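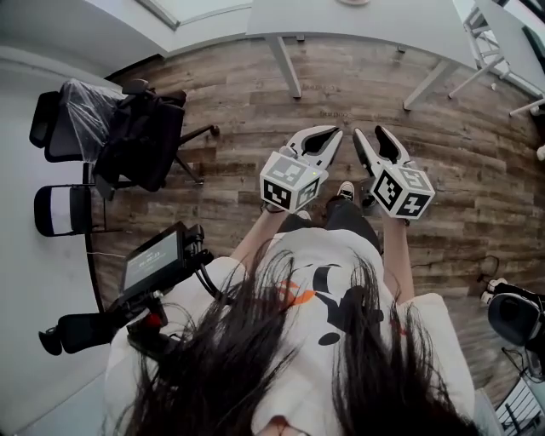 Notes on reducing the noise of a bathroom extractor fan

The fan in our upstairs bathroom has been the loudest thing in the house since we moved in. It is a 100 mm axial unit set into the ceiling, with a duct running through the loft to a grille under the eaves. In December I finally got tired of it and started looking into why it was so loud. What follows is the order in which I did things, which was not the most sensible order.

The first assumption was worn bearings. I took the cover off, isolated the supply at the pull switch and turned the impeller by hand. It moved freely, with no grinding and no side play that I could feel. There was a thick layer of dust on the leading edge of each blade, so I cleaned that off with a damp cloth and a soft brush. With the power back on the pitch was slightly lower and the level was much the same.

I then bought a cheap sound meter and took readings at head height by the basin. I won't give those as absolute figures, as the meter is uncalibrated and the room is tiled on three sides. As a relative measure it was good enough. The useful test was to drop the fan out of its hole and run it on the bench in the garage with no duct fitted. On the bench it was quiet enough to talk over without raising my voice. So the motor was fine and the fault was in the installation.

Two things were wrong in the loft. The original fitter had used the full length of flexible duct as it came out of the box, when the run needed less than half of it. The spare had been left in a loose coil across the joists, with one bend tight enough to flatten the duct. Flexible duct that isn't pulled taut has a ribbed inner wall, and the resistance is far higher than the tables for smooth pipe suggest. An axial fan copes badly with back pressure. The flow separates from the blades and you get the roaring sound I had been blaming on the bearings. 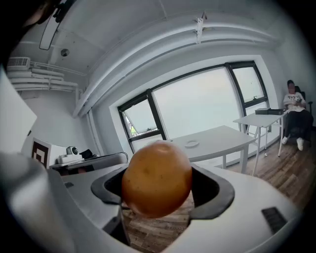 The other problem was mechanical. The housing was screwed straight into the plasterboard with no gasket, and two of the four screws had pulled out. The ceiling was acting as a soundboard. Pressing upwards on the rim with a broom handle made an obvious difference, and I would suggest anyone with a noisy fan tries that before buying anything.

Dymphna Breathnach, who used to design ventilation for schools, looked over my sketch and told me to get rid of the ceiling fan altogether. Her preference is an inline mixed-flow fan in the loft, hung on straps, with a plain grille in the bathroom ceiling. I priced one from Cludley and one from Breltard. The Cludley had the better pressure curve at the flow I wanted and cost £144 delivered. The Breltard was cheaper but the data sheet only gave free-air flow, and that figure tells you very little once a duct is attached.

The final layout is as follows. Ceiling grille, short length of acoustic flexible duct, fan, rigid plastic duct to the eaves, grille. The rigid section falls slightly towards the outside so that condensation drains out and not back into the fan. It is wrapped in insulation for its whole length. The fan hangs from the rafters on two loops of webbing with about 18 cm of free strap on each side. Do not screw it to a joist, even with rubber washers. I tried this first and there was a clear hum in the bedroom.

The joints are taped with foil tape as well as clipped. I also fitted a backdraught shutter, which I regret. It is the light plastic sort with a spring, and in a gusty wind it taps. I have stuck a strip of felt along the closing edge and that has dulled it, but a better one is on the list.

Wiring was left to an electrician. The run-on timer is set to 7 minutes, down from the factory setting of 15, and the mirror clears in that time with the door shut. The gap under the door needed attention too. The carpet on the landing had been replaced and the clearance had almost gone, so I took the door off and planed the bottom edge. A fan can't remove air that has no way of getting in.

It is now June 2019 and the new arrangement has been through most of a winter and a spring. The black spots on the ceiling paint above the shower have not come back since I washed them off. I can hear air moving at the grille and nothing from the motor. The shutter still taps when the wind is from the west.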